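Drawers, latency and a very patient plate
29/11/2023

I promised in April that I would write more about the software side of the kitchen bench, and then of course I didn't, partly because work got busy and partly because every time I sat down to explain the planner I found something in it I wanted to change first. So please forgive the long gap, put the kettle on, and I'll try to get through most of it in one go.

For anyone new, the control stack is called Imero and the thing that decides what to do next is called Gilbert. (Yes, Gilbert. It was a placeholder name and now it's in all the config files, so there we are.) Imero talks to the two arms and keeps them from hitting each other. Gilbert takes a short written goal, looks at what the cameras say is on the table and hands down a list of small moves. Between the two sits a bit of glue code that I am not proud of, and most of this post is about that.

The task I've been using all month is a drawer and a dish rack, one arm on each. It sounds dull and I love it. A drawer is a lovely test for a controller, as it will only go one way and it lets you know very quickly if you try to take it another. If the controller thinks the handle travels along a line that is even slightly off, the forces at the wrist start to climb, and you get a sort of shudder that I have come to dread.

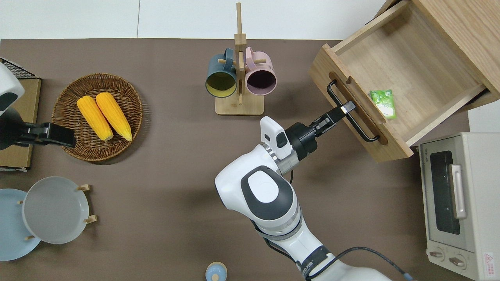 What went wrong with the old drawer move

The old version was written as pure position control. We worked out where the handle was, guessed the direction from the front panel, drew a straight line and followed it. Over a short pull it was fine. Over a long one the error added up, and the arm would end up pushing sideways against the slide. My answer at first was to slow everything down, which made the shudder quieter and the whole thing very tedious to watch.

The new version starts from the same guess but doesn't trust it for long. Imero runs the first 30 millimetres softly, so the wrist is allowed to give a little sideways, and it records where the gripper really went. We fit a line through that, throw away the guess and carry on along the fitted direction. It's hardly a new idea, and Corinne Haverford had been telling me to do it for ages, in the kindest possible way. Her first sketch was a page of Python. Mine, once I had finished being clever, was 390 lines, and we ended up using something much closer to hers.

One thing I hadn't thought about was the cabinet itself. It isn't fixed to anything, so a long pull can turn it a little on the tabletop, and then your nicely fitted line is out of date. We now refit as we go, using only the most recent stretch of movement. I'm still not sure how long that stretch ought to be. At the moment it's a number I picked one evening, and it has a comment next to it saying so.

Two arms, one clock

The other half of the month went on timing. Gilbert used to plan for one arm, wait for it to finish, and then plan for the other. Perfectly safe, terribly slow. I wanted one arm to hold a drawer while the other got on with a plate, and for that the two plans need to share a clock and also agree on who owns which bit of air.

We borrowed the booking scheme from Trenutico, the scheduling library Corinne wrote for her previous project. Each arm books a chunk of space for a chunk of time, and if the other one wants it, it has to wait or go round. Replanning took 900 milliseconds when I first plugged it in, which was long enough for the arms to look as if they were having a little think between moves. Most of that was me copying the whole scene model every time (oh dear). With only the changed objects passed along it's down to 163, and I can live with that for now.

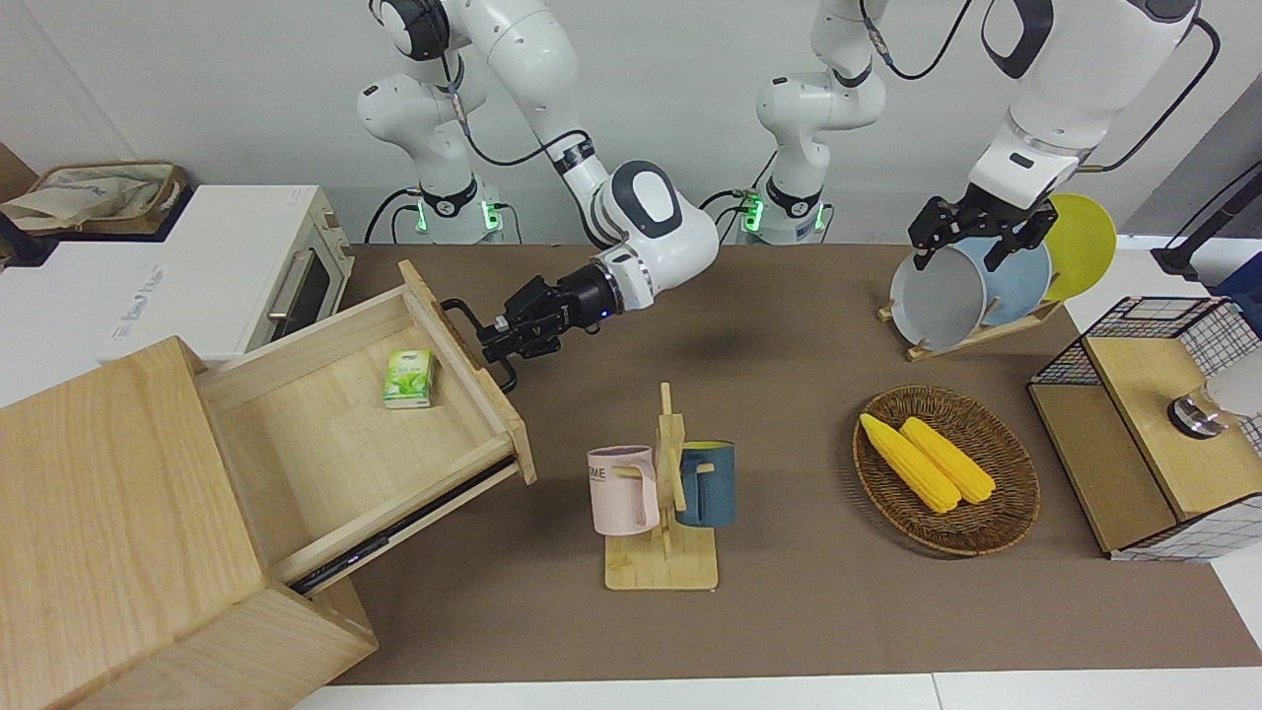

Drawer handle in one gripper, grey plate in the other.

I do like seeing both grippers busy at once, I must say! The plate side is the simpler of the two in terms of force, but perception has a harder time of it. Plates standing in a rack overlap from nearly any angle you choose, and Sundex, our segmentation tool, has a habit of joining two rims into one very odd plate. The pale colours are worse than the yellow one, as you might expect. I've started asking it for the rim edges on their own and matching those to circles afterwards, and that has helped, though I'd like to see it on more crockery before I say anything grand.

Still on the list: a proper way of cancelling one arm's plan without cancelling the other's. Right now, if Gilbert changes its mind about the plate, the drawer arm stops too and stands there holding the handle until everything has been planned again from scratch. I've got a branch that half fixes this. Corinne has read it and left a lot of comments, so that's my evening sorted.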